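**티켓: 블로그 페이지가 검색 결과에서 대량으로 빠짐**
상태: 해결됨
접수일: 2020년 3월 6일
사이트: Pelelico (살림·수납 블로그)
담당: Mei Haverford, Traltley 검색지원팀

### 접수 내용

안녕하세요! 서버를 Trovside로 옮긴 뒤로 검색 유입이 뚝 떨어졌어요. 색인된 페이지가 1000개였는데 지금은 300개만 남았습니다. 글은 하나도 안 지웠고 주소도 그대로예요. 수동 조치 알림도 없습니다. 빠진 글 중 하나는 '양말 바구니 정리'예요. 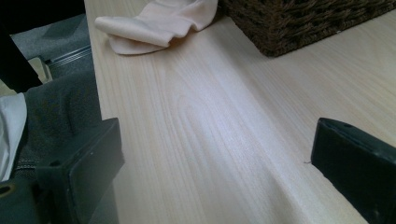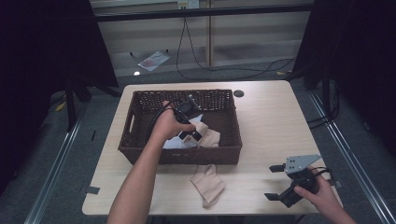
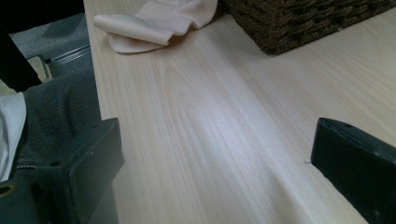
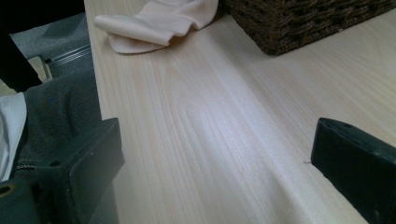 ### 1차 확인

자료 감사합니다, 덕분에 바로 파고들 수 있었어요! 먼저 robots.txt부터 열어 봤는데 깨끗했고, 사이트맵도 200 응답으로 잘 내려옵니다. 그래서 빠진 글의 소스를 봤더니 canonical 태그가 전부 첫 화면 주소를 가리키고 있더라고요. 검색엔진 입장에서는 글마다 "원본은 첫 화면입니다"라고 적힌 셈이에요. 두 번째 사진, 갈색 바구니 앞에 베이지색 양말이 놓인 사진은 대체 텍스트도 사이트 이름으로 덮여 있었습니다. '바구니', '양말' 같은 말을 넣어 두면 이미지 검색에도 훨씬 좋아요. 급한 건 아니니 canonical부터 잡겠습니다.

### 원인

범인은 Bautista 테마의 SEO 설정이었습니다! 서버를 옮기면서 설정값이 초기화됐고, '고정 주소 사용' 항목이 켜진 채로 올라갔어요. 플러그인도 따로 canonical을 출력하고 있어서 글 하나에 태그가 2개씩 들어가 있었습니다.

```
<link rel="canonical" href="/">
<link rel="canonical" href="/글-주소/">
```

### 조치

1. 테마 설정 > 검색 > '고정 주소 사용' 해제
2. 플러그인 canonical만 남기고 테마 출력 끄기
3. 페이지 캐시와 CDN 캐시 모두 비우기
4. 사이트맵 다시 제출
5. 유입 많은 글부터 색인 요청

3번에서 잠깐 헤맸어요. 페이지 캐시만 비웠더니 옛 태그가 계속 나와서 설정이 안 먹은 줄 알았거든요. CDN까지 비우니 새 태그가 깔끔하게 떴습니다.

### 고객 답변

우와, 소스 보기로 확인했더니 태그가 하나만 나와요! 2주 뒤에 보니 빠졌던 글이 줄줄이 돌아오고 있고, 양말 글도 다시 검색됩니다. 대체 텍스트도 이참에 글마다 고치는 중이에요. 재밌네요, 이거. 혹시 카테고리 페이지도 색인에 넣는 게 좋을까요?

### 마지막 메모 (Mei)

반가운 소식이네요! 카테고리 페이지는 소개 글이 있는 것만 색인에 두시고, 글 목록만 있는 페이지는 noindex로 두셔도 괜찮습니다. 테마를 업데이트하면 같은 항목이 다시 켜질 수 있으니 업데이트 직후에 글 하나만 골라 canonical을 봐 주세요. 티켓은 닫지만 같은 증상이 보이면 이 번호로 답장 주시면 다시 열립니다.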